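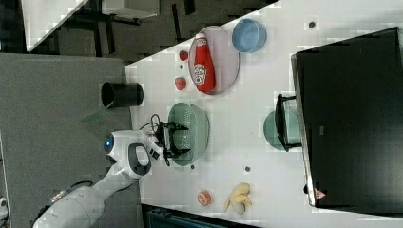 Figure 7.1 A colander, a plate and a bottle of Heinz ketchup on a white tabletop.

Home | Contents | Previous chapter | Next chapter | Glossary

Chapter 7
What the Label Claims

Most of us read a food label the way we read a road sign. We glance, pick up a word or two, and move on. The people who design labels know this very well, and much of what is printed on a bottle or a tin has been placed there with the glance in mind. This chapter asks you to slow down and to doubt a little.

Start with the name. A product name tells you who is selling the food and sometimes what it is. It may tell you very little about how it was made. "Farmhouse" soup need never have been near a farm. "Traditional" has no agreed age. "Kitchen", "orchard" and "grandmother's" are moods, and you should treat them as you would treat the background music in a shop. Words like these are hard to prove false, and a cautious reader will wonder whether that is why they were chosen.

Numbers deserve the same suspicion. They look firmer than words, and often they are, but a number depends on what it is a number of. Take the case we shall use throughout the chapter, a tomato relish sold under the name Plirus. The front of the jar gave the energy in a serving. The serving was two teaspoons. Ratih Nasution, who taught home economics at the time, asked her class to help themselves to the relish as they would at supper, and then weighed what they took. Hardly a plate in the room came close to two teaspoons. The figure on the jar was correct. It simply described a meal that few people in that room would have eaten.

It would be easy to draw too much from this. One class is one class, and teenagers told to help themselves may not behave as they do at home with a parent watching. Sheldon Bergeron, in a reply to Nasution's account, made this point at some length, and he was right to make it. He went on to argue that shoppers "correct for serving size without noticing". For that he offered no evidence at all. We shall return to their quarrel in Section 7.3, where you will be asked to decide how much each of them had really shown.

Then there is the matter of what is left out. A label that says "no added colour" invites you to think that rival products have it. Perhaps they do. Perhaps no maker has ever coloured that food, in which case the claim is true and worthless. The same goes for "suitable for vegetarians" on a bag of sugar lumps or "fat free" on boiled sweets. Before you give a claim any credit, ask what the opposite would look like and whether you could find it on the same shelf.

None of this means that labels lie. The list of ingredients is usually the most useful thing on the pack, and it is usually in the smallest print. Allergy warnings save lives. A reader who trusts nothing is as badly served as one who trusts everything, and rather more tiresome to shop with.

Before you read on

Find a jar, bottle or packet at home. Copy out every word on the front. Underline the words that could be checked and leave the others alone. Keep the sheet, as you will need it for the exercise at the end of Section 7.2.

Key terms in this chapter: serving, claim, ingredient list, comparison, implied rival.

7.1 Who is speaking?

A label has more than one author. Part of it is written by the seller, who wants you to buy. Part of it is there only because the law requires it. The two parts sit side by side, often in matching type, and the first skill to learn is telling them apart. Turn the pack round. As a rule of thumb, and it is no more than that, the seller has the front and the law has the back.

We use cookies to remember your place in the book. Accept | Manage settings

Contact the editors | © Pattinasarany Schoolbooks | Back to top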